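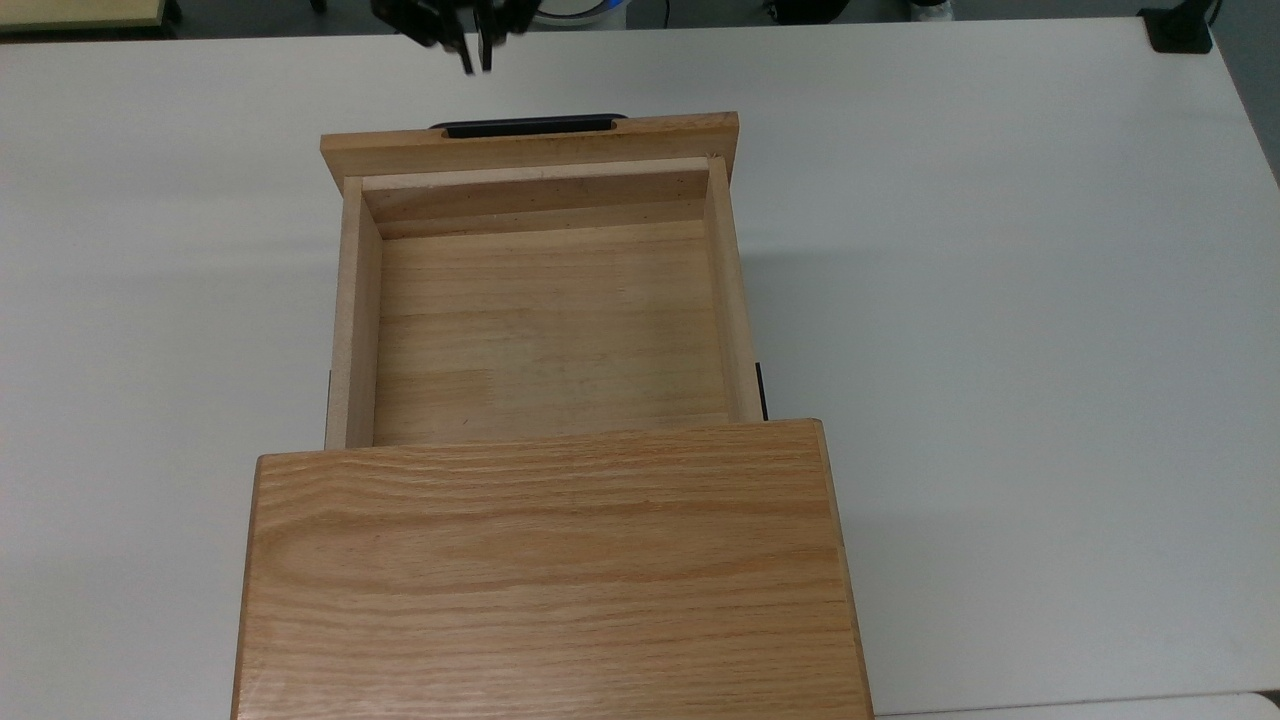 Korari Claim Notes
Data card, last updated 07/06/2021

Korari is a set of reader annotations on local news articles. Each note marks one sentence and says whether the claim in it can be checked, and against what source.

Contents

claims.csv - 800 marked sentences, one per row
notes.csv - the notes, joined on claim_id
sources.csv - links to public records and archived pages

Every sentence was read by 4 annotators working in Umar, our browser sidebar. Ratings run from 1 (opinion) to 5 (checkable from a public record). Disagreements are kept as they were entered. A further 100 sentences are held back for testing and are not in this download.

Known problems

Articles collected in December have no author field. Quotes that run over a paragraph break were split by the Prallell importer, so some claims start in mid-sentence. The Magalhães archive links may redirect - use the archived_url column instead.

Please report broken links in the issue tracker, with the claim_id.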